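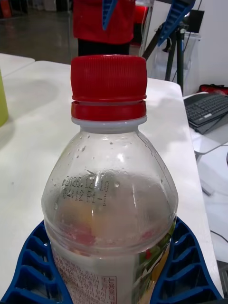 Wednesday, November, bench notes, drinks sorting

Started on the drinks containers for the break area. Up to now everything has gone into one bin under the sink, and Karine Lemieux asked for bottles and cans to be kept apart before the Ulstead people come to look at the room. I'm using the bottles we already have as test items. The one with the red screw cap and the Korean label is a good one to start with, as the cap, the ring under it and the bottle itself can be dealt with separately. The date is printed on the shoulder in dark dots, two lines, and the curve of the plastic makes it a pain to read. The first line looks like 2026.12.15 and I wouldn't swear to the second. There were small beads of water on the shoulder too, so paper stickers are out for marking the test bottles. Will try string tags on the neck.

Questions to settle before we order anything:

Cap on or cap off. Viola wants caps on so they don't end up loose at the bottom of the bin. Emese Vörös wants them off so people can squash the bottles. I lean toward on. Josée is going to call the recycling place and ask what they take, and I'll go with whatever they tell her.

Labels. Leave them. Peeling takes too long and no one will do it at the end of lunch.

Rinsing. Yes for juice, anything sticky. Needs a note by the sink. The last one fell down behind the dish rack.

Moved on to the tables. Pushed the two white ones together and tried the paper cups as stand-ins for the real containers, to see how the layout feels before we spend money. Gray for one kind, yellow-green for the other. The colors are easy to tell apart from the doorway, and I'd keep that pair for the real bins if Akbulut has them in stock.

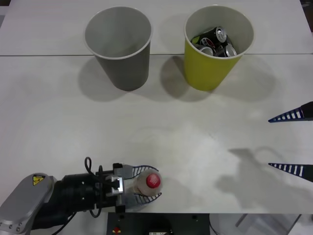 Cup layout on the far table. Cans in the yellow-green cup, gray cup still empty, bottle with the red cap lying on its side.

Four cans is as much as I'd put in one cup. They don't stack, they lean on each other at all angles, and the top one sits up high. Same thing will happen in a full-size bin, so the depth matters more than the width. The Jasari catalog has a tall narrow one that might do - need to check that it fits under the counter with the lid open.

The bottles are the bigger problem. A bottle on its side takes up a lot of room for what it is, and standing up it wants more height than the cup has. Ravinder suggested a crate with dividers. Fine for full bottles, less sure about empties, they'd tip when someone pulls the crate out. An open bag on a frame is ugly but simple.

Budget from Leltar is 2,000 for the whole break area, and that has to cover the shelf as well. Bins should be a small part of it.

To do:
Measure under the counter, with and without the pipe cover.
Ask Josée what they said about caps.
String tags for the test bottles (Viola has string).
New note for the sink, tape it on all 5 tiles this time.
Wipe down both tables, the seam between them collects crumbs.

Left the cups out overnight. Please don't drink from them.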